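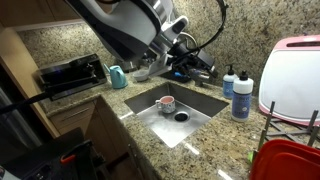 How to compare two grippers on a sink task

This tutorial explains how we compare two parallel grippers on the same arm, when the task is to take a mug out of a kitchen sink and put it on the counter. It is written for people who already have an arm that moves safely and a way to teleoperate it. You do not need a big lab. You need one sink, one mug, and the patience to repeat the same thing many times.

I wrote the first version in March for our own group at Wosberg. Wiebke Dreßler and Genivaldo Rangel tested it and corrected the parts where I was not clear.

Why a sink

A table is too easy for this comparison. On a table, the gripper can come from almost any side. In a sink, the walls limit the wrist, the faucet stands in the way, and the steel reflects light into the camera. A gripper that looks very good on a table may have a body which is too wide to go down beside the wall. We learned this with the Kuhlmann gripper, whose fingers are excellent but whose housing touched the rim on the first day.

What you need

One arm with a mounting bracket that accepts both grippers.
Two grippers. We use the Kuhlmann and the Borkari as names in this text.
A ceramic mug with a handle.
A marker which can be washed off.
A stopwatch, or the time stamps from your controller.
A sheet or a simple text file for the results.

Step 1. Fix the things that must not change

Decide the position of the base and lock it. Write down the arm speed, the height of the start pose and the light in the room. We close the blinds and use only the ceiling lamp. If you change one of these in the middle, you must begin again with both grippers. I know that this is annoying, but I have seen two weeks of results thrown away for a lamp.

Leave the normal kitchen things on the counter. If you take everything away, the operator will use wide movements which are not possible in a real kitchen.

Step 2. Mount the first gripper and guide the cable

Tighten the bracket screws in a cross pattern. Then move the wrist by hand through its full range and look only at the cable. It needs a loop big enough for the wrist to turn, but it should not hang lower than the fingers. Check three poses: wrist straight down, wrist turned fully left, wrist turned fully right. In each one, the cable must stay free of the faucet.

After this, enter the weight and the tool center point of the gripper in the controller. Do this again each time you change the gripper. With a wrong weight, the arm sinks a little when it stops, and you will blame the fingers for it.

Step 3. Mark the mug positions

Put four small marks on the floor of the basin: one near each back wall, one beside the drain and one near the front corner. For each mark, use three handle directions: left, right and toward the operator. This gives 12 starting situations. Please do not leave out the difficult ones. The mug close to the wall is the place where the two grippers differ most.

Step 4. Let the operator practice

Each operator makes some free attempts with each gripper before the counting begins. Half of the operators should start with gripper A and the other half with gripper B. Otherwise the second gripper always looks better, only because the person has learned the sink.

Step 5. Run the trials

Begin from the same start pose. Start the time when the arm moves and stop it when the mug stands on the counter and the fingers are open. One trial may take at most 89 seconds. After that it is a failure, even if the mug is already in the fingers.

Write one of these words for every trial:

clean: lifted at the first closing of the fingers
retry: lifted, but more than one closing was needed
slip: the mug left the fingers during lifting
contact: the housing or the bracket touched the sink or the faucet
time: the limit was reached

Use the word "contact" also when the mug was lifted well. Genivaldo first counted these as clean, and then our numbers did not agree at all.

Step 6. Change the gripper and repeat

Repeat steps 2 and 5 with the second gripper. Do not move the marks. If one is washed away, draw it again with a paper template and not from memory.

Step 7. Read the results

Our last round had 114 trials for each gripper. Look first at each position separately and only then at the total. In our case the totals were close, but near the back walls the Borkari had far fewer contacts. In the open part of the basin, the Kuhlmann was faster and needed fewer retries.

Common problems

The fingers slide on the glaze. Clean the pads with alcohol and lower the closing speed before you raise the force.

The wrist camera sees only white. Reduce the exposure by hand, because automatic exposure reacts to the reflection of the steel.

The arm stops with a force warning near the rim. Check the tool weight again, then the length of the fingers in the controller settings.

Questions about the result sheet can go to Wiebke. The template has one row per trial and a column for remarks, please use it.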